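Section 8: Setting Up Your Cutura Mug Tree

Before you start, clear yourself a nice bit of room on a flat, steady surface, and have your cups washed and dried all the way through. You'll be glad you did, because bare wood and puddles have never been the best of friends!

1. Set the base down flat and press gently on the rim with your fingertips. If it rocks, try another spot before you go any further.

2. Turn the pole until the lowest peg points toward the hand you normally reach with (left-handers, this goes for you too).

3. Keep one cup standing next to the tree while you decide which peg suits it best.

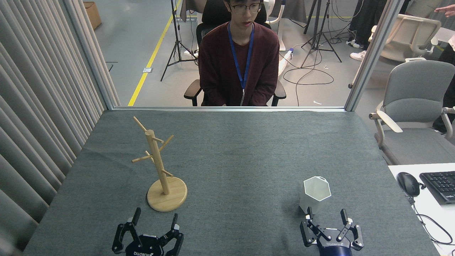
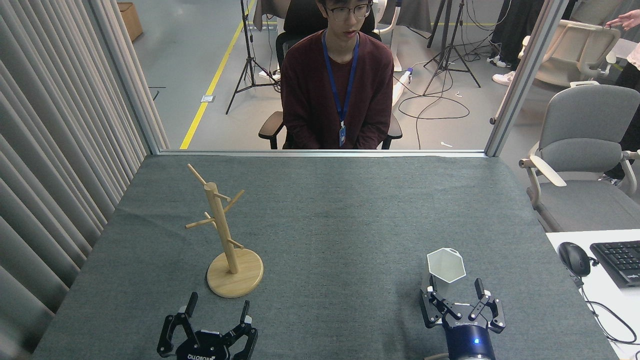

Choosing a peg is mostly a matter of the handle, so take a moment to look at each of your cups before hanging anything. Wide, heavy mugs are happiest down low, and the lighter ones can go up top. A cup with straight sides and no round belly, like the white six-sided one standing to the right of the tree, takes up little room on a shelf, so if yours has no handle just leave it beside the base and save the pegs for the others.

4. Hang the heaviest mug first, on the lowest peg, and the next one on the opposite side.

5. Slide each handle all the way back until it rests against the pole.

Note: A felt cover under the base is kind to a polished tabletop, and it keeps the noise down at breakfast too.

Caution: Never lift the tree by a peg, and take the mugs off before you move it.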